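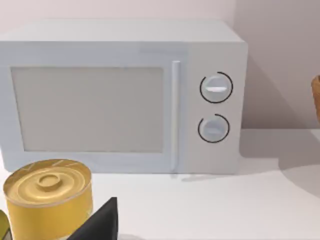

Shona Faulkner replied that the drop in success rate was probably not the policy at all, and asked whether the contact settings had changed between the two training exports.

They had. The August export used the old friction values for the gripper fingers; the current one picked up the Wimetti defaults when the kitchen assets were rebuilt. I had assumed the asset rebuild was visual only.

Status: open
Component: simulated kitchen, pick tasks
Reported by: Matilde Bragança

Summary of the problem. A policy trained on 2,000 simulated demonstrations scores well on the can pick in the old build and poorly in the new one. Same checkpoint, same seeds, same camera placement. The failures look alike: the fingers close, the can tips, and the episode times out.

Tried so far:

Replayed the recorded actions open loop in the new build. Of the 2,000 demonstrations, 1,369 still reach the success condition. The replay has no policy in it, so this points at the simulator.

Changed the microwave and wall textures back to the old set. No effect on replay or on policy rollouts.

Halved the physics time step. Replay improved slightly, at almost double the run time. Not worth keeping.

Restored the old finger friction and left everything else alone. Replay recovered on all but a few demonstrations, and those few fail in the old build too -- they should have been filtered out before training.

Shona also asked for policy rollouts with the friction restored, 200 episodes per setting, before anyone retrains. Agreed. Replay alone does not tell us how the policy behaves once it drifts off the recorded path.

Next steps: run the 200 episodes on the Broltside node, pin the contact parameters in the export config, and have the loader stop with an error if they differ from the values stored with the demonstrations. At present it loads them without a warning.

Retraining is on hold until the rollouts are in. Please do not quote the new-build numbers in the results table.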